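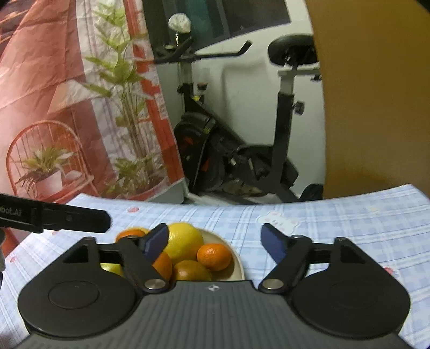
Fruit plate on the check cloth, hand gripper with jaws open.

May 24, 2018
Zurbridge student project, fruit task

Picked up from the list on the Kunard page. Plate stays on the left this session, bare cloth to the right for putting things down. The big yellow one at the back is the awkward one – pads need to be nearly fully open before going in, or the left one catches it on the way down. Mandarin by the rim is easier, come at it from the right.

Target is 15 clean picks per fruit, then swap the order on the plate and go again. Log drops as well, don't just redo them. Run numbering carries on from 498.

Squeeze setting: started at 7, went down to 3 for the mandarin. Want to try something in between before fixing it in the sheet.

To do
– check pivot pins for play, left side first
– ask Otport for spare pads, need them before the July demo
– same plate, plain cloth, to see if the pattern matters
– copy the Sakalauskas grip table into the shared folder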